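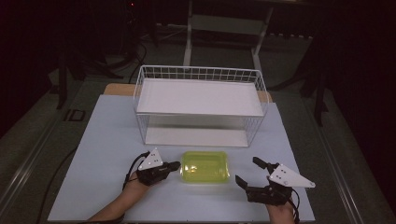
Figure 3. Wire basket and lidded plastic container on the work surface.

3.2 Storage and handling in the home

The second part of the study dealt with what households do with leftover food between the meal and the moment it is eaten or thrown out. We recruited 61 households in two towns, Collado and Hernen. Each kept a paper diary for 20 days in July and noted every item put away, the kind of container used and the shelf it went on. The diaries gave us 3,000 usable entries after duplicates and entries with no container type were removed.

Containers were sorted into four groups: lidded plastic, glass, open dishes covered with film or foil, and the original packaging. Size was not recorded. Bonifacio Lorente coded the Collado diaries and a second coder did the Hernen set. Where a household wrote only "box" or "tub" we placed the entry with lidded plastic. Baskets and racks were coded separately as shelf dividers, whichever way up they were used (Figure 3).

Lidded plastic was the most common choice in both towns. People used it for cooked rice, cut fruit and sauces, and they tended to reach for the same two or three boxes again and again. Open dishes were used mostly for food meant for the next day – several diaries say so outright – and the food in them was thrown out less often than we had expected. Original packaging did worst. Cheese and sliced meat left in the torn wrapper were often forgotten at the back.

Shelf position mattered more in Hernen, where refrigerators were on average deeper. Food placed behind other food was reported as wasted more often there, with the gap smaller in homes that used a divider to raise part of the shelf. We did not ask why people had bought their dividers, and many diaries do not mention them at all.

Two limits should be noted. Diaries depend on memory, and some were filled in at the end of the week. The Plisance survey, which used kitchen visits in 80 homes, did not have this problem but covered only three days. The Trodmont coding scheme treats film and foil as separate groups, so our figures for open dishes cannot be compared with it directly.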